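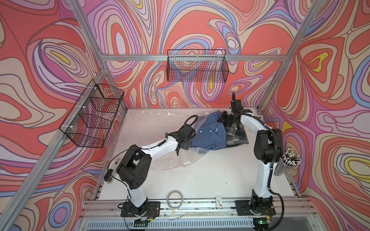
*Photo: Plaltura open day, Belmonte site. Credit: E. Dizon.*

## 4.2 Demonstration during the open day

The garment cell was shown to visitors on 2018-03-29, in the ground-floor hall at Belmonte. The task was the bagging and unbagging of a folded shirt by two arms fixed to the front rail, with a second garment left on the work surface beside it. Visitors stood behind a line 2 m from the cell. Omar Chidiac ran the session and answered questions between trials; the operator did not speak during a trial. Each trial was limited to 300 s, after which the arms were sent back to their rest pose by hand command.
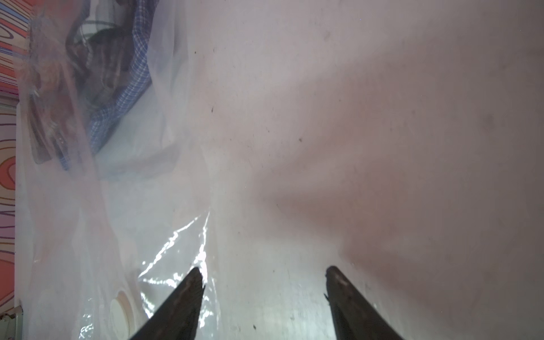
Clear film was the main source of difficulty in our earlier work at Gondard, and most questions from visitors were about it. A bag has few stable edges, and its apparent shape changes with the lighting. From the wrist, the blue and white checks remain legible through the plastic, while the crinkled part just above the fingertips returns only streaks of glare. We therefore did not use brightness alone to choose a grasp point – the Zanus planner also takes the fold direction of the film as input.

The hall lights could not be dimmed for the visit. Settings tuned in November were kept unchanged so that the open-day trials could be compared with the laboratory set.

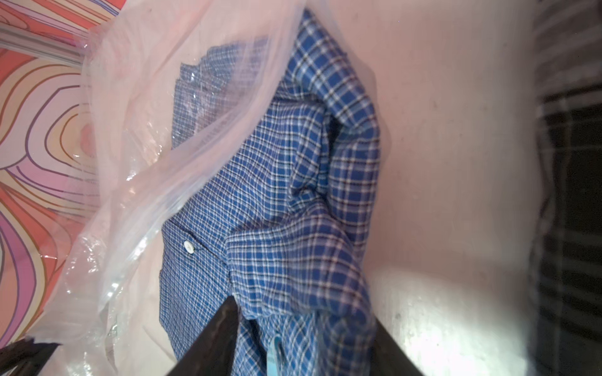
**Figure 3.** Wrist view of the checked shirt partly inside the clear bag, with the light blue tag between the fingers.

Tags and buttons were treated as landmarks only and were excluded as grasp targets. Visitors were allowed to choose the starting side of the bag opening, which gave more variation than our own scripted starts. The logs were sampled every 400 ms and reviewed by Dizon after the hall had closed. Trials stopped by the time limit are kept in the analysis in Section 5.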